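January 21, 2019. Infusion pump checks, Hellbridge clinic
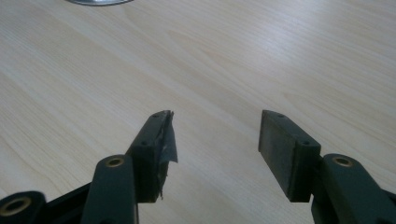
Went through the pumps sent over from the outpatient ward with Angus Chisholm. 39 on the list, 2 held back. Both alarm for occlusion with the line open. Serial 449 does it at any rate setting, the other only above the middle of the range.

Swapped the pressure sensor on 449 for a Renotar spare, no change. Kauko Väisänen thinks it's the door latch. He had the same fault in September on a unit from Heinonen.

Latch kits from Ekeo are 1,450 for the box, so I want one more test before ordering. Battery run on the rest still to do. Ward wants them back tagged with the new labels, old ones peeled off first.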